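Diese Website verwendet Cookies. Mit der weiteren Nutzung stimmen Sie unserer Cookie-Richtlinie zu.

Forum > Robotik > Lernen aus Demonstrationen

Wie viele Demos für eine Steckaufgabe, und welche wirft man weg?
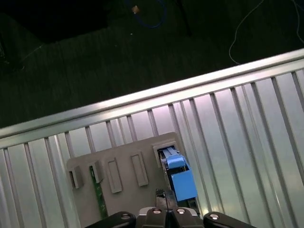
greifer_ole, 21. Juni 2026

Moin zusammen,

ich sammle für unser Projekt Drukuma gerade teleoperierte Demos. Aufgabe: Teil am Steckplatz in der grauen Aufnahmeplatte greifen, herausziehen, daneben ablegen, später auch der umgekehrte Weg. Kamera sitzt am Handgelenk, eine zweite habe ich bisher nicht.

Stand heute sind 474 Episoden auf der Platte. Trainiert habe ich mit allen. Die Policy fährt sauber an, kommt über dem richtigen Platz an und bleibt dann stehen oder zittert. Bei 40 Testläufen hat sie 4 komplett geschafft. Das ist mir für die Menge an Daten zu wenig.

Meine Fragen:

1. Sind das zu wenig Demos oder die falschen?
2. Fehlgriffe mit anschließender Korrektur drinlassen oder löschen?
3. Lohnt sich die zweite Kamera?

Platte liegt übrigens immer ungefähr gleich, ich verschiebe sie nur zwischen den Blöcken ein bisschen.

Gruß Ole

nutenstein

Das Zittern über dem Ziel kenne ich. Bei mir waren es die Pausen. Man fährt an, überlegt kurz, ob man richtig steht, und in der Zeit nimmt der Rekorder weiter auf. Das Modell lernt dann, dass man über dem Steckplatz erst mal nichts tut. Schau dir die Gelenkgeschwindigkeiten an und schneide alles raus, wo sich länger nichts bewegt. Aber nicht die Stelle, an der der Greifer schließt, da steht der Arm zu Recht.

kabelsalat_hb

Und räum den Hintergrund nicht auf. Viele machen für die Aufnahme alles schön sauber und wundern sich dann, dass im Betrieb nichts geht, sobald mal ein Kabel anders liegt. Bei der Handgelenkkamera sieht man beim Anfahren immer ein Stück Boden mit, das soll ruhig variieren.

messuhr

Sehe ich anders. Bei der ersten Version würde ich alles konstant halten, auch den Hintergrund. Erst wenn die Aufgabe unter festen Bedingungen läuft, kommt Variation dazu. Sonst weißt du bei einem Misserfolg nie, woran es liegt. Mit 4 von 40 bist du nicht an dem Punkt, an dem Kabel auf dem Boden dein Problem sind.

Zu Frage 2: Korrekturen drinlassen. Die sind das Wertvollste im ganzen Datensatz. Wer nur perfekte Griffe aufnimmt, hat ein Modell, das beim ersten Millimeter Abweichung nicht weiterweiß.

kabelsalat_hb

@messuhr Konstant halten heißt aber auch, dass er am Ende alles noch mal aufnehmen darf. Ich habe das einmal gemacht und würde es nicht wieder tun.

greifer_ole

Danke schon mal. Zu den Pausen: habe eben geschaut, das stimmt leider. In vielen Episoden stehe ich vor dem Zugreifen eine ganze Weile. Ich steuere mit Leader-Arm und sehe von meinem Platz aus schlecht, ob die Finger tief genug sind, also warte ich und beuge mich vor.

spule7

Genau da liegt meiner Meinung nach der Fehler. Wenn du dich vorbeugst, benutzt du Information, die das Modell nicht hat. Du musst beim Aufnehmen ausschließlich auf das Kamerabild schauen. Wenn du die Aufgabe damit nicht schaffst, schafft das Netz sie auch nicht. Wir haben das in Okville so eingeführt: Monitor vor den Bediener, Sichtschutz zum Arbeitsplatz. Die ersten Tage flucht man, danach geht es.

Damit ist auch Frage 3 beantwortet. Probier es nur mit dem Kamerabild. Wenn du die Tiefe damit nicht einschätzen kannst, brauchst du die zweite Kamera, am besten seitlich und flach.

nutenstein

Den Sichtschutz finde ich übertrieben. Das Modell kriegt ja auch die Gelenkwinkel, die hat der Mensch nicht. Ganz vergleichbar ist das nie. Aber die seitliche Kamera würde ich auch nehmen.

gratfrei

Kurze Rückfrage zum Untergrund. Aluprofil mit Rillen? Wir hatten in der Zelle in Grullville so etwas, und die Reflexe sind je nach Tageszeit gewandert. Die Policy lief vormittags und nachmittags nicht mehr. Wir haben dann mattes Papier druntergelegt und feste Lampen genommen. Falls du nur zu einer bestimmten Zeit aufnimmst, prüf das mal.

greifer_ole

@gratfrei Ja, geripptes Metall. Aufgenommen habe ich fast nur abends bei Kunstlicht, getestet habe ich mittags. Darauf hätte ich selbst kommen können.

messuhr

Dann teste erst mal abends, bevor du irgendwas umbaust. Kostet nichts.

wanyama_lab

Wir nehmen bei Wanyama ähnliche Aufgaben auf, Platinen und Steckverbinder. Drei Dinge aus unserer Praxis:

- Startpose vor jeder Episode verändern. Wer immer von derselben Stelle anfährt, bekommt eine auswendig gelernte Bahn.
- Jede Episode direkt nach der Aufnahme markieren: gut, gut mit Korrektur, Ausschuss. Hinterher macht man es nicht mehr.
- Jeden Steckplatz und jedes Teil getrennt zählen. Die Gesamtzahl sagt wenig, wenn die Hälfte davon auf das leichteste Teil entfällt.

greifer_ole

Habe nachgezählt. Für den äußeren Platz sind es gerade mal 38 Episoden, der Rest verteilt sich auf die anderen. Das war mir so nicht klar, ich habe wohl immer das genommen, was gut ging.

Der Abendtest ist auch durch. Anfahren wirkt ruhiger, das Stehenbleiben ist noch da. Licht war also ein Teil, die Pausen vermutlich der andere. Ich schneide jetzt die Pausen raus und trainiere neu, ohne sonst etwas zu ändern. Danach kommt die seitliche Kamera.

kabelsalat_hb

Beim Schneiden aufpassen, dass Bild und Aktionen danach noch zusammenpassen. Bei mir waren sie nach dem Kürzen um ein paar Bilder verschoben, und ich habe zwei Wochen am Modell gesucht.

spule7

Und die alten Rohdaten behalten - Speicher ist billiger als noch mal aufnehmen.

greifer_ole

Rohdaten liegen auf einer eigenen Platte. Ich melde mich, wenn das neue Training durch ist.

Zuletzt aktualisiert: vor 3 Stunden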